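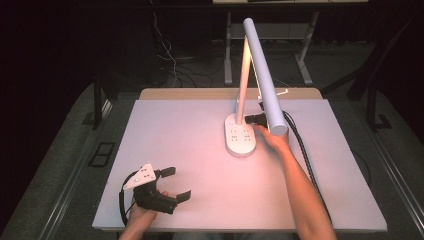 Plug work at Bench 3, with the hand-held gripper in the left hand.

Work Diary, Zeltgate Returns and Testing Hall
Entry for Apr 20, 2023
Kept by the shift office

The morning shift began on time with all benches staffed. Benches 1 and 2 continued with the normal returns work. Bench 3 was set aside for the demonstration work that supports the Stodero cell, which is due to take over the first power check on small table units in October.

Theerawat Nakpan worked at Bench 3 until the lunch break. The job list for the bench was unchanged: bring the plug to the base of the unit, seat it, remove it, lay the cable clear, and repeat. The operator keeps one hand free for the work and holds the gripper in the other. Mr. Nakpan reported that the gripper becomes heavy in the wrist before it becomes heavy in the arm, and he asked for shorter turns. The shift office agreed. From tomorrow no operator will hold the gripper for more than one hour without a change of task.

The target for this stage is 500 accepted demonstrations. The count at the close of the shift stood at 265. Several attempts were set aside by the operators themselves, mostly where the cable had been allowed to fall across the path of the fingers. It was noted that the experienced testers set aside more of their own work than the newer ones do. Rostam Yazdani, who has responsibility for the bench schedule, does not regard this as a fault and has asked that it not be discussed as one.

A question was raised at the 9 o'clock meeting about pay grades. Staff who take part in the demonstration work remain on the tester grade. Several asked whether teaching the cell should be treated as training duty, for which the company already has an allowance. Mr. Yazdani undertook to put the matter to Jafarzadeh in writing, and the question is recorded here as open.

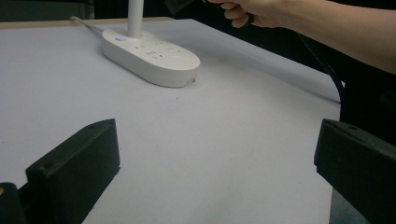
Bench 3 from the gripper, fingers open, with the white unit farther back on the table.

The afternoon was given mainly to approach distance. The operators have been asked to begin with the gripper well back from the unit and the fingers apart, and to come forward at an even pace. This is slower than the way the job is done by hand. A tester with some years in the hall reaches for a plug without looking at it, and most found it uncomfortable to slow down a movement they no longer think about. One tester said that she had gone home and caught herself doing it with the kettle.

The shift office wishes to record what is presently known about changes to posts. The first power check occupies one full position on each shift. When the cell is in service, that position will move to fault finding, where there is a standing backlog. The work is more varied and is done seated. It also carries more paperwork, and two members of staff have stated plainly that they would prefer to remain on the power check. Their names have been passed to Mr. Yazdani at their own request. No reduction in hours has been proposed.

A visit was made to the Sterkgate hall last month by three of our testers, and their remarks were read out after lunch. They reported that the floor was quieter than ours and that conversation between benches had become less common, as the cells stand where people used to. They suggested that our own cell be placed against the rear wall so that the benches continue to face one another. The suggestion was well received. The floor plan has not yet been approved and can still be changed.

Minor items. The surface of the Bench 3 table is to be wiped down before each session. Spare cables are to be returned to the rack and not left underneath the benches. The request for a second stool remains with purchasing.

Mr. Nakpan will be at fault finding tomorrow for the first half of the shift. Bench 3 will open after the break, with Mr. Yazdani covering the first hour.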